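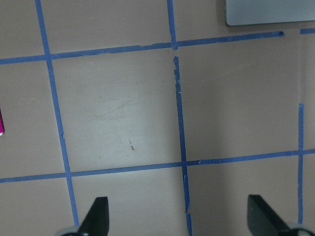
What is a grid? It is a pattern of lines that cross each other and split a flat space into smaller parts. The parts are often squares. They are called cells.

You have seen grids before. Graph paper has one. So does a chessboard. A calendar page is a grid too, with one cell for each day.

## Making a grid with tape

You can make a large grid on a table or a floor with painter's tape. This tape sticks well enough to stay put, but it peels off more easily than most other tapes. It often comes in blue, so it is easy to see on a light surface.

1. Ask a grown-up which surface you may use.
2. Stick down all the lines that go one way.
3. Stick down the lines that cross them.
4. Press the tape flat with your thumb.

To get even squares, measure before you stick. If you want three cells across a table that is 240 centimeters long, and you use the whole length, each cell is 80 centimeters wide. Make a pencil mark at each place where a line goes.

Tape lines made by hand are often a little crooked. A strip can tear, or the end can miss the next line and leave a gap. If a line is in two pieces, you can still tell which cell is which.

## Giving each cell a name

A grid is most useful when the cells have names. One way is to use letters for the columns and numbers for the rows. Columns go up and down. Rows go side to side. The cell in column B and row 3 is called B3.

Now you can say where something is in two short sounds. "The eraser is in B3" is much quicker than "The eraser is sort of in the middle, but closer to the window."

Things can share a column and be in different rows. Then they are lined up one behind the other.
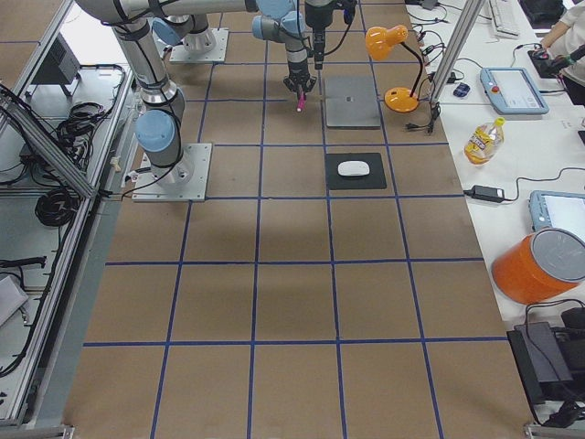
One reader, Pastor, wrote to ask what happens when a thing is too big for its cell and sits on a line. Pick a rule before you start. A common rule is to use the cell that holds the middle of the thing. If the middle is right on the line, move the thing a little.

## A game to try

The game is called Bringate. You need two small grids on paper, with the same number of cells, and five small things for each player. Sit back to back. The first player puts the things on one grid and calls out the name of each cell. The second player sets out matching things on the other grid. Then turn around and compare.

When you are done with a tape grid, peel the tape slowly and keep it low and flat as you pull.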